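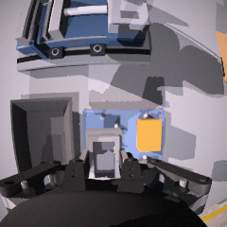
Imprimer | Envoyer par e-mail

Visite de l'atelier Kevard, janvier

La cellule présentée le matin n'existe qu'en simulation. Kovedeo y produit les démonstrations qui servent à entraîner la politique de préhension du projet Zutamik. La tâche montrée concerne une pièce grise évidée, placée entre les deux doigts de la pince au-dessus d'une plaque bleue à plots. Un bac gris foncé est placé à gauche de la plaque, un bloc jaune orangé se trouve à droite.

Un opérateur téléopère la pince. Chaque essai est enregistré avec les positions articulaires, l'ouverture des doigts et le rendu de la caméra. Sur la session en cours, 153 essais enregistrés, 117 conservés après relecture. Durée moyenne : 19 secondes. Les rejets tiennent surtout aux reprises de prise en cours de trajectoire.

L'éclairage et la pose initiale de la pièce changent tous les six essais. Le passage sur la cellule réelle, site de Drummond, n'est pas daté. Question restée ouverte : le frottement des doigts, réglé à la main dans le simulateur.

Rechercher sur le site OK

Dernière mise à jour : février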